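Imprimir este mensaje | Enviar por correo

[lista-teleop] Re: Barrido bimanual: agarre del mango y segmentación de las demos
De: Anitha Nadar
Fecha: 9 de diciembre de 2020
Categoría: Demostración y teleoperación > Tareas domésticas

Ngan-ling Tsao escribió:
> Estamos repitiendo la tarea de barrido con el Weker y la política
> aprendida falla casi siempre en el mismo punto: el recogedor gira
> dentro de la pinza cuando el cepillo empuja contra el borde.
> Grabamos 824 demos en noviembre, todas por control remoto.
> ¿Merece la pena regrabar guiando los brazos a mano? ¿Y cómo
> cortáis los episodios, por tiempo o por evento?

Hola, Ngan-ling:

Contesto por partes. Adjunto capturas de nuestra tarea, que es casi la vuestra: escoba en un brazo, recogedor en el otro, cubo contra la pared.

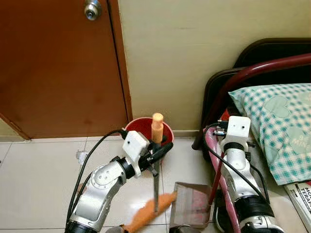 El guiado a mano no os va a arreglar el giro del mango. Lo probamos con el Besum y el resultado fue peor, porque quien guía compensa con su propia fuerza y esa fuerza no queda registrada en las consignas. Además, en un rincón así, con la puerta a un lado y la cama al otro, una persona de pie junto a los brazos tapa la cámara de cabeza en buena parte del episodio. Por control remoto la vista queda libre y la consigna es la que el operador mandó de verdad. Yo me quedaría con las demos que tenéis y tocaría el agarre.

Lo que cambiamos nosotros, en este orden:

1. Altura del agarre. Conviene fijarla por escrito y no dejarla a criterio del operador. Con el recogedor de mango largo, el brazo derecho sujeta el mango y la pala queda apoyada en el suelo. El apoyo hace la mitad del trabajo: si la pala va en el aire, gira. El izquierdo lleva la escoba vertical y los papeles se dejan entre la escoba y el cubo.

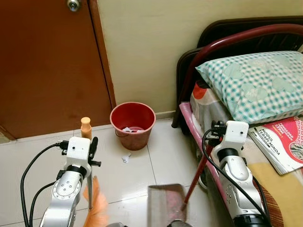

2. Orientación de los dedos. Los dos dedos deben cerrar a la misma altura y con el objeto centrado. Si uno llega antes, el mango entra inclinado y la política aprende la inclinación. Revisad la cámara de muñeca antes de dar por buena una demo: la pieza tiene que verse vertical entre las puntas, con el extremo asomando por encima. Con una superficie acanalada entre los dedos se distingue bien si ha subido o bajado entre dos fotogramas; con un mango liso cuesta más, y ahí ponemos una marca de cinta.

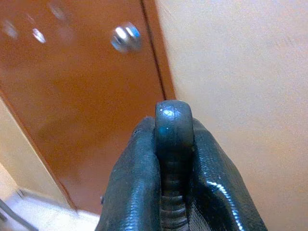
3. Segmentación. Por evento. Cortar por tiempo nos dio tramos en los que un brazo ya había soltado y el otro seguía empujando. Usamos 2 eventos por brazo, cierre y apertura de pinza, y un margen de 1000 ms a cada lado. El script de Ševčík lo hace bien si las marcas de tiempo de ambos brazos están en el mismo reloj - comprobadlo, en nuestro caso no lo estaban.

Sobre el efector, que no preguntabas pero influye: tenemos también grabaciones con una mano de varios dedos en el brazo derecho. Se acerca al borde de una maceta sin demasiados problemas.

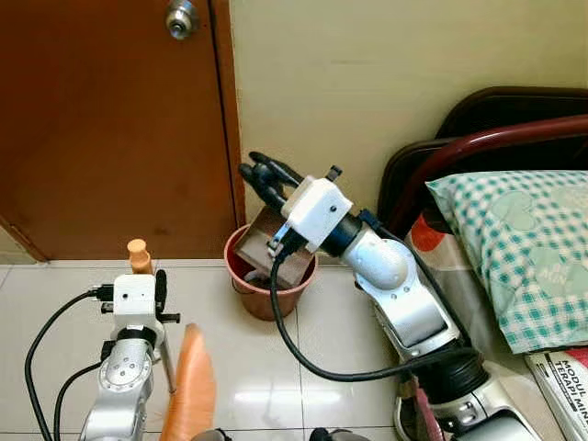
La correspondencia entre el mando y los dedos es otra historia. El operador tarda más en cada aproximación y las trayectorias salen con pausas que luego hay que filtrar o, mejor, etiquetar. No mezclaría esas demos con las de pinza en un mismo entrenamiento. Nosotros lo hicimos una vez y la política se quedaba parada delante del objeto, reproduciendo la pausa.

Queda sin resolver el retardo del enlace. El visor de Miltlow muestra la imagen de cabeza con más retraso que la de muñeca y el operador acaba guiándose solo por esta última en el tramo final. Si alguien de la lista ha medido la diferencia, me interesa el método además de la cifra.

Ngan-ling, si puedes, sube un par de episodios fallidos con las consignas de pinza sin filtrar. Con el vídeo solo no sabría decirte si el mango resbala o si la pinza cede.

Un saludo,
Anitha

Contacto con los moderadores | © Los autores de los mensajes | Volver arriba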